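Teleop drift on the peg board, anyone else fighting this?
Posted in: Teaching by Demo

pegleg_hidayah
17 May 2022
Hi all, Hidayah Purba again, still in Sandevport, still teaching two arms to do a kid's shape sorter (that's what my sister calls it). We're driving both arms with the gloves and recording everything for the Nevthorpe board. I'm at 341 demos and the big cylinders are fine, I could do them half asleep. It's the little blue stuff that's eating my afternoons. By the time my fingers feel closed, the robot's fingers are somewhere else.
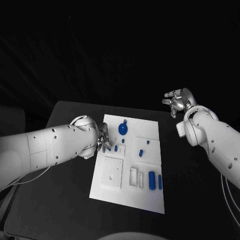 I've been using the left hand for all the small pieces and parking the right one up out of the way. Recalibrated the gloves twice, and it helps for maybe ten minutes and then the thumb starts wandering again. Do I keep recording, or fix this first?

dudau_fan
Fix it first!! I did the keep-going thing last August and had 1069 demos where the thumb offset changed halfway through. The policy learned both versions and picked one at random, I swear. We threw out most of it.

S_Blomqvist
Disagree with that a bit. Some mess in the demos is good for you. If every grasp is perfect the robot never sees a recovery, and then it freezes the first time it's a hair off. I'd keep everything where she misses and corrects.

dudau_fan
Sure, but missing and correcting is one thing and a glove that lies to you is another. The logged command and the hand don't match. What's it supposed to learn from that?

S_Blomqvist
Okay, fair, if it's the logging then yes. Hidayah, which one are you saving, the glove angles or the hand's own joint readings?

pegleg_hidayah
Um. Glove angles. Oh no.

Same setup from another go, if it helps with the angle I'm coming in at:

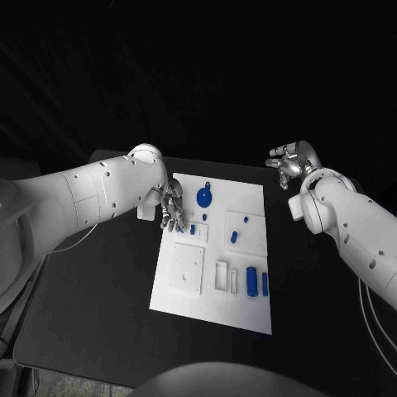
Left hand down by the small plate, right hand parked

S_Blomqvist
Save both from now on. Also I'd lower your wrist a little and come in flatter, but that's taste.

kettle_and_wire
Can I be the grump? For parts this small I wouldn't use gloves at all. Put the arm in free drive, grab the wrist and walk it over by hand. I did a Strömberg fixture that way and needed way fewer tries.

dudau_fan
And then your own arms are in every camera view, lol

kettle_and_wire
So replay it and record the replay. Takes longer, I know, I know.

pegleg_hidayah
I tried free drive on one arm and couldn't work the fingers at the same time, so gloves it is for me. Going to log both signals, redo the thumb and start the small parts over. The target was 2099 total so what's a few more evenings. Sølve, if you still have that script for comparing the two signals, could you send it?

S_Blomqvist
Sent, check your messages. Change the path on the second line or it'll complain.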